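Two grippers, one beaker

Nov 20, 2021

I have been putting off writing up the gripper comparison, mostly because I kept changing my mind about it. The short version is that I'm keeping the Kurov on the arm for glass work and the Drustero goes back in its box until I need to lift something heavier. The long version follows.

A note on the pictures: the first is from the wrist camera and the second is from the fixed camera by the table.

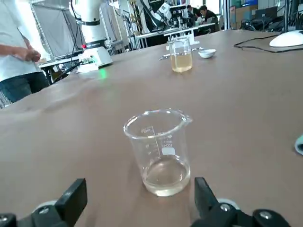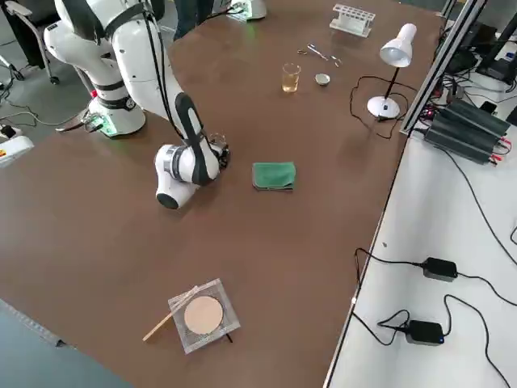 The job I care about is simple to say. Pick up a small piece of lab glass, move it, put it down, let go. Glass is a good test because it is smooth, it is round, and it makes you pay attention to force. Cameras also have a hard time with it. Most of the gripper reviews I read before buying used foam blocks and plastic bottles, and a gripper that does well on those can still be bad at this.

Both grippers are parallel two-finger types and both bolt to the same wrist flange, though the Drustero needs an adapter plate that adds 16 mm to the tool length. That sounds like nothing. I forgot to enter it the first time and drove the fingertips straight into the table. No damage, but I now keep the tool settings in a file with the gripper's name on it and load them before I do anything else.

The Kurov opens wide enough for every beaker I own except the 1000 ml one. It has a force setting from the controller and the low end of the range is low enough for thin glass. The speed is not great. Closing from fully open takes long enough that you notice it, and if you run a lot of picks it adds up. I fixed part of that by opening only as far as the object needs.

The Drustero is faster and much stronger. It holds a full 500 ml bottle without any sag, and the Kurov did not like that bottle at all. But the lowest force on the Drustero is still more than I want on a small beaker. I put soft pads on the fingers, which helped with the grip and made the release worse. The glass would stick to one pad for a moment, then tip when the arm backed away. I tried a slower release, then a tiny sideways move before backing off. The sideways move mostly worked, but it is one more thing to tune for every object.

I ran 20 picks with each gripper on the same empty beaker, from the same start pose. The Kurov got all of them. The Drustero got 16, and three of the four misses were the sticking problem. The other one was my fault, a bad approach height that I had typed in by hand. I left it in the count anyway.

After that I switched to picks with liquid in the beaker. Here the gripper mattered less than I expected. What matters is how smoothly the arm starts and stops. Turning the acceleration down did more than anything I changed on the fingers.

The controller is the Gorness one I wrote about in February. I still like it. The jog screen is easy to use and it comes back from a protective stop without a full restart, which my old one could not do. The gripper plug-in is weaker. It shows the Kurov as connected even with the signal cable pulled out, so I added a check at the start of my script that opens and closes the fingers and reads the position back. If the number doesn't change, the script stops.

On cameras, I keep going back and forth. A wrist view is good for the last few inches, when you want to know if the glass is centered between the fingers. It is poor at telling you how high you are. A fixed view gives you the height but the arm blocks it just when you need it. For now I use the fixed one to plan the approach and the wrist one to correct it – two rounds of correction, then close. I tried a third round and saw no difference.

I have a set of Mahmoud fingertips on order, the kind with a shallow V cut into them. They should fit the Kurov without an adapter. If they center round glass as well as the drawing suggests, I may be able to drop one of the correction rounds. I also want to repeat the tests with narrower pieces, test tubes mostly – they are lighter and there is less room for the fingers to get in. That will have to wait until the parts get here.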